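푸나모프 기록 재단 귀중
가뇽 구술·문헌 정리 사업 중간 보고
작성: 오드리안 라부아 (사업 담당)
2020년 11월 24일 화요일

지난 7월에 첫 보고를 드린 뒤로 좋은 소식이 꽤 쌓였습니다. 그때는 상자를 열어 보는 것만으로도 벅찼는데, 이제는 가뇽 마을 사람들의 편지를 날짜순으로 읽을 수 있게 되었고, 목소리가 남은 테이프도 절반 가까이 귀로 확인했습니다. 결과부터 말씀드리면 편지와 엽서 649통의 목록 작성이 끝났고, 그중 298통은 전문 입력까지 마쳤습니다. 녹음테이프는 모두 49개이며 디지털 변환은 아직 진행 중입니다. 예산은 계획 범위 안에서 쓰고 있습니다.

1. 편지 목록 작업

목록은 발신인, 수신인, 발신지, 날짜, 언어, 상태의 여섯 항목으로 잡았습니다. 처음 신청서에는 '언어' 항목이 없었는데, 작업을 시작하고 일주일 만에 넣지 않을 수 없었습니다. 한 통 안에서 프랑스어와 우크라이나어가 번갈아 나오는 편지가 워낙 많았거든요! 인사말은 프랑스어로 쓰고, 농사 이야기는 우크라이나어로 쓰고, 돈 이야기가 나오면 다시 프랑스어로 돌아가는 식입니다. 흐나트 팔라마르추크 선생이 이 부분을 맡아 주셨는데, 철자만 보고도 쓴 사람이 어느 지방에서 학교를 다녔는지 짐작해 내는 일이 여러 번 있었습니다. 짐작은 목록 본문에 넣지 않고 비고란에 따로 적어 두었습니다.

날짜가 없는 편지는 예상보다 많았습니다. 우체국 소인이 남은 것은 소인을 따랐고, 소인도 없는 것은 내용으로 앞뒤를 맞추었습니다. 헛간 지붕을 새로 얹은 해, 강이 늦게 풀린 해, 마를렌 라푸앵트 씨의 할머니가 시집온 해 같은 것들이 기준점이 되었습니다. 라푸앵트 씨는 집안의 세례 기록 사본까지 빌려주셨고, 덕분에 연도를 알 수 없던 묶음 하나가 통째로 제자리를 찾았습니다. 그날 오후는 모두 일을 손에서 놓고 그 묶음을 처음부터 끝까지 소리 내어 읽었습니다.
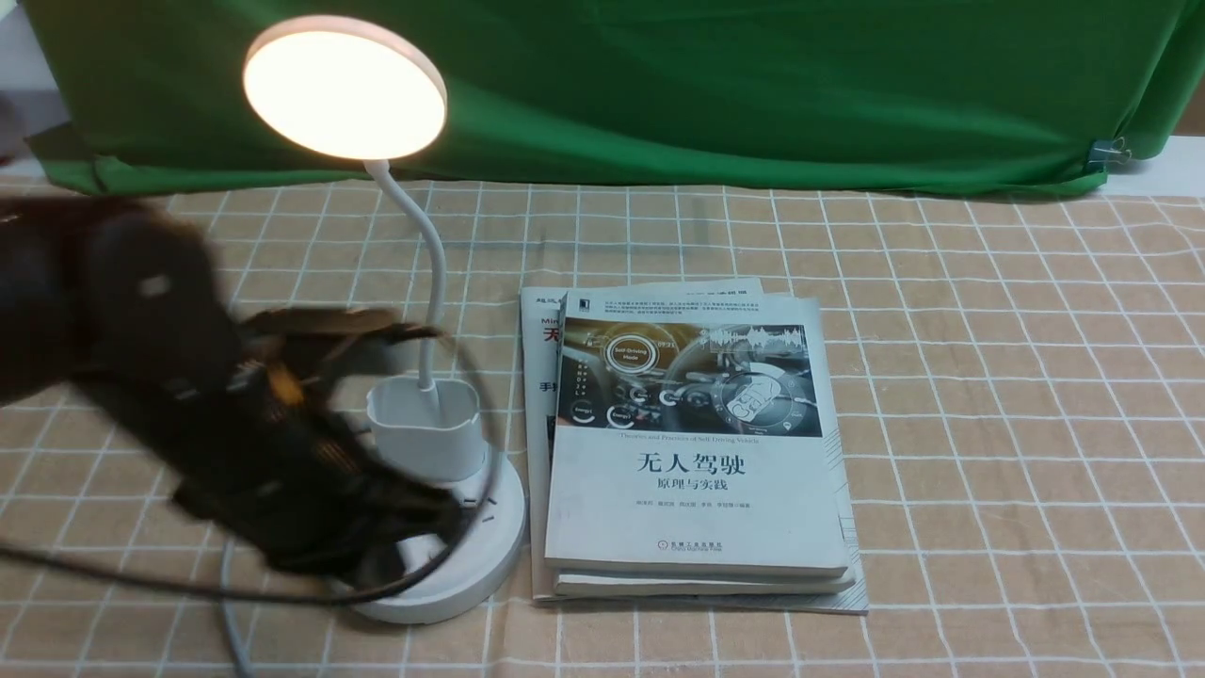

전문 입력은 목록보다 훨씬 더딥니다. 필체에 익숙해지기까지 시간이 걸리고, 익숙해질 만하면 다른 사람의 편지로 넘어가기 때문입니다. 그래서 8월 이후로는 날짜순 입력을 포기하고 발신인별로 묶어서 입력하고 있습니다. 속도가 눈에 띄게 좋아졌고, 무엇보다 한 사람의 말버릇이 귀에 들리기 시작합니다. 솔랑주 바숑 씨가 입력한 후미나우 집안의 편지 묶음이 특히 그렇습니다. 이 집안의 맏딸은 날씨를 적지 않고는 편지를 시작하지 못하는 사람이라, 바숑 씨는 그 첫 문장들만 따로 모아 날씨 표를 만들고 있습니다. 신청서에는 없던 일이지만 부록으로 넣고 싶습니다. 지역 농업사를 공부하는 분들이 무척 반길 자료라고 생각합니다.

입력 원칙은 다음과 같이 정했습니다.
원문의 철자 오류는 고치지 않습니다.
지워진 글자는 읽을 수 있으면 대괄호 안에 적습니다.
읽을 수 없는 부분은 글자 수를 추정하지 않고 '판독 불가'로 표시합니다.
살아 계신 분의 건강이나 채무에 관한 내용은 입력하되 공개본에서는 가립니다.

마지막 원칙을 두고는 의견이 오래 갈렸습니다. 저는 처음에 아예 입력하지 말자는 쪽이었습니다. 그런데 고든 로비쇼 씨가 가족들이 나중에 직접 읽고 싶어 할 수도 있지 않겠느냐고 했고, 실제로 연락이 닿은 두 집안에 여쭈어 보니 두 집 모두 남겨 달라고 하셨습니다. 가족 열람본과 공개본을 따로 만드는 방식은 그렇게 나왔습니다. 손은 더 가지만 마음이 훨씬 편합니다.

2. 녹음테이프

테이프는 보관 상태가 제각각입니다. 로비쇼 씨가 하나씩 틀어 보기 전에 먼저 감김 상태를 살피고, 곰팡이가 의심되는 것은 따로 빼 두었습니다. 따로 뺀 테이프는 외부 업체 푸벡에 맡길 예정이며 견적을 받아 두었습니다. 신청서에 적은 금액보다 조금 낮게 나왔으니 이 항목에서는 추가 요청을 드릴 일이 없겠습니다.

들어 본 테이프 가운데 가장 놀라운 것은 제재소 이야기입니다. 그동안 마을 사람들은 제재소가 불이 나서 문을 닫았다고 알고 있었는데, 테이프 속 어르신은 불이 나기 전 해에 이미 기계를 팔았다고 말씀하십니다. 기계를 사 간 사람의 이름까지 나옵니다. 편지 쪽에서도 같은 이름이 나오는지 찾는 중이고, 첫 번째 후보를 지난주에 발견했습니다. 아직 확신할 단계는 아니지만 이런 연결이 생길 때마다 두 자료를 함께 다루기로 한 것이 참 다행이라는 생각이 듭니다.

녹취문은 말한 그대로 풀어 쓰고 있습니다. 머뭇거림이나 웃음도 표시합니다. 부엌에서 녹음한 것이 많아 주전자 끓는 소리, 의자 끄는 소리, 누가 들어와서 인사하는 소리가 함께 들리는데, 들어온 사람의 이름이 불리면 그것도 색인에 올립니다. 사소해 보여도 그날 그 집에 누가 드나들었는지 알 수 있는 거의 유일한 단서입니다.
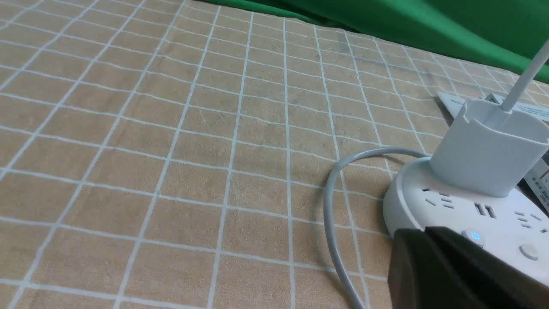 3. 마을과의 만남

대면 모임을 열 수 없는 시기라 가을 낭독회는 전화 회의로 대신했습니다. 걱정이 많았는데 해 보니 참 좋았습니다. 거동이 불편해 예전 모임에는 한 번도 나오지 못했던 분들이 수화기를 들고 함께해 주셨고, 팔라마르추크 선생이 편지를 한 통 읽을 때마다 기억나는 이야기가 줄줄이 나왔습니다. 예정한 시간을 훌쩍 넘겼는데도 먼저 끊는 분이 드물었습니다. 참가자의 동의를 받아 통화를 녹음했고, 이 녹음 역시 정리해서 자료에 더할 생각입니다.

낭독회 뒤에 연락이 와서 새로 기증받은 자료도 있습니다. 후미나우 집안의 손녀분이 요리 공책 한 권과 혼례 때 받은 축하 카드 묶음을 우편으로 보내 주셨습니다. 공책에는 절임 조리법 옆에 이웃에게 빌려준 단지의 수가 적혀 있고, 돌려받은 것은 줄을 그어 지웠습니다. 기증 자료는 아직 목록에 넣지 않았으며 위에 적은 편지 수에도 포함되지 않습니다.

4. 늦어지는 부분

사진첩 정리는 손을 대지 못했습니다. 인물 확인은 어르신들과 나란히 앉아 해야 하는 일인데 지금은 방문이 어렵습니다. 복사본을 우편으로 보내고 전화로 여쭙는 방법을 라푸앵트 씨 댁과 먼저 시험해 보려고 합니다. 잘되면 다른 집에도 같은 방법을 쓰겠습니다.

우크라이나어 편지의 프랑스어 번역도 계획보다 늦습니다. 팔라마르추크 선생 한 분께 일이 몰린 탓이고, 일정을 짤 때 제가 이 점을 충분히 헤아리지 못했습니다. 번역 보조 인력을 시간제로 한 사람 두고 싶습니다. 비용은 쓰지 못한 출장비에서 옮겨 쓸 수 있으며, 항목 변경 신청서를 이 보고와 함께 보냅니다.

5. 다음 기간 계획

전문 입력은 후미나우 집안 편지를 끝낸 뒤 라푸앵트 집안 편지로 넘어갑니다. 테이프는 상태가 좋은 것부터 변환을 마치고, 푸벡에 맡긴 것이 돌아오는 대로 이어서 듣겠습니다. 색인은 사람 이름과 땅 이름을 먼저 만들고 배와 말의 이름은 그다음에 만듭니다. (말의 이름이 생각보다 훨씬 많습니다. 같은 이름을 물려받은 말들도 있어서 바숑 씨가 족보를 그리기 시작했습니다.)

공개본의 첫 묶음은 인쇄 전에 재단에 먼저 보내 드리겠습니다. 읽으시다가 표기나 가림 처리에서 걸리는 곳이 있으면 편하게 적어 주십시오. 항목 변경 건은 답을 주시는 대로 번역 보조 모집 공고를 내겠습니다.

붙임: 목록 요약, 입력 원칙 전문, 지출 내역, 항목 변경 신청서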